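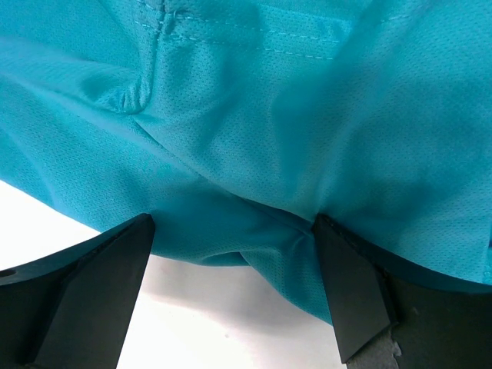
Khanyisile Kruger's complaint, when she first wrote to us, was that every gripper she had been sold worked fine on boxes and let her down on shirts. She wanted to know whether anyone tested them on cloth before putting them in a catalog. A few people did, she was told, but they mostly worked for the companies making the grippers.

We answered her letter, and that kind of question is still most of our work.

About Omness

Omness is an independent test shop for robot grippers, arms, wrist cameras and controllers. We do not make any of these things and we do not sell them. Customers send us a part, or a short list of parts they are thinking of buying, along with the goods they need to handle. We mount the parts, run them, and write down what they did.

We have 6 people on staff and 8 test cells, all in one building on Saller Road. Two of the cells are set up for rigid parts such as bottles, castings and cartons. The rest are used for soft goods: knit shirts, mesh sportswear, towels, bedding, bags and netting. Soft goods take longer to test and we have more of them waiting, so they get the space.

How we test cloth

Thin mesh is one of the harder things we are asked to pick up. It folds under its own weight, it slides, and two layers can look like one from a camera at the wrist. A pinch that closes well in the middle of a panel may behave differently at a hem or next to a seam, where there is more thread and more thickness. We test all of these places and report them separately.

The usual run for one gripper on one garment is 80 picks. The garment is dropped on a white table between picks so that it lands differently each time. We log whether the fingers took hold, how many layers they took, whether the cloth stayed in the fingers during the lift, and whether it let go when told to. The last one gets left out of many spec sheets. Stretchy fabric can hang on to a fingertip after the fingers have opened, and that will stop a line as surely as a missed pick.

Wrist camera video is kept for every pick, and customers receive all of it, including the failures. When a number in the report looks odd, the video is where to go.

Fingers, pads and tape

Most of our comparisons come down to fingertips. The same two-finger gripper can be fitted with flat tips, wedge tips, soft pads or plain tape, and on cloth the results can be far apart. We keep the arm, the controller and the closing speed the same while the tips change. Then we change the closing speed.

Wear is part of the report. Pads tear and tape frays, and we note the pick count when a tip is replaced. If a customer's own tips arrive used, we test them used first and then ask whether they want a second run with new ones.

Arms, cameras and controllers

Arm tests are booked by the week. We look at how closely the arm returns to a point with a gripper and camera mounted, how the cable run holds up, and how long it takes a new operator to set up a simple pick. Cameras are compared on the same arm with the same lights. Controllers are harder to compare fairly – every maker has its own idea of what a force limit means – so we publish our settings along with the results.

Who we work with

Customers include commercial laundries, uniform rental firms, garment sorters and a few university labs. Our longest-running project is Macaraeg, a shared set of test garments that several buyers pay into and all of them can use. It started with 5 shirts. The garments are replaced each September, and the old set is kept in storage so earlier results can be checked.

We also take on small jobs. Plullbridge, a school uniform supplier, came to us with a single question about collars and had a four-page answer. We were glad to do it.

What we charge for

Customers pay for cell time and for the report. Gripper makers can book a test on the same terms as anyone else, and they receive the same report. They may quote from it if they quote the whole results table. We do not take commission on equipment, and we do not rank products across different jobs.

Visiting and sending samples

Visits are by appointment. Please send at least two of each garment, labeled, and tell us if they need to come back. Tell us as well how they are normally handled: folded, hung, or tipped out of a bag. We will set the test up the same way.

Page last updated Wednesday, June 10, 2020.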